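# Sort utensils by length, then stop

Most advice on kitchen storage starts with categories: baking things together, frying things together, serving things somewhere else. I kept to that system for eight years and now consider it a mistake. A category tells you what a tool is for. It says nothing about whether the tool fits in the container, and fit is what decides whether a drawer closes.

The alternative is to sort by length and head width. Long handles go upright in an open container. Short or flat items go in a bin. Anything with a wide head gets its own place, even if that separates it from its relatives. Zodwa Van der Merwe objects that a cook then has to look in two places for a spatula. She is correct, but two places is a small cost – a jammed drawer costs more, several times a day.

The second point concerns the work surface. Sorting should be done on a bare table with the containers set out first, along one side or at the back. People tend to pile up the utensils and then go looking for something to hold them. The pile sets the terms, and another bin gets bought.
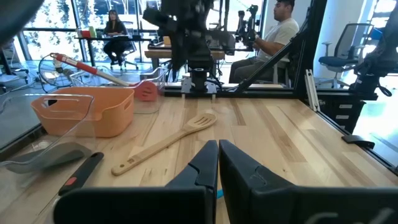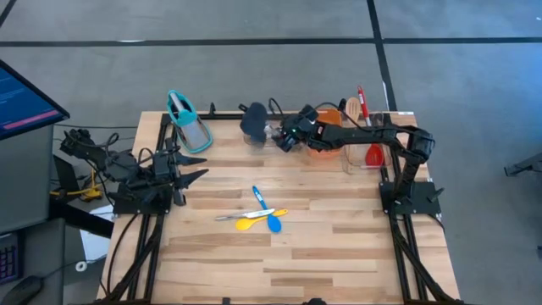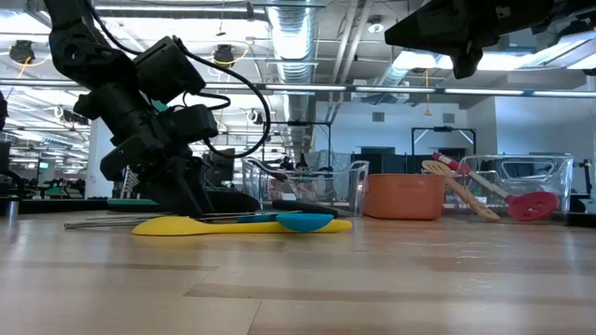
*Clear and orange containers with the utensil sort, on a butcher-block top.*

Clear plastic is the better default for the bins. Opaque containers hide their contents at the bottom, where the small items collect. I make an exception for tall holders, where the tops of the tools identify themselves.

Color coding I would drop entirely. Gert Naidoo assigns one color per task and has to maintain the scheme every time a spoon is replaced. Length needs no maintenance. A slotted spatula stays the same length in May as it was in the winter.

My own limit is 26 utensils, down from 42. The number matters less than having one, and it should be set by the containers already in the kitchen.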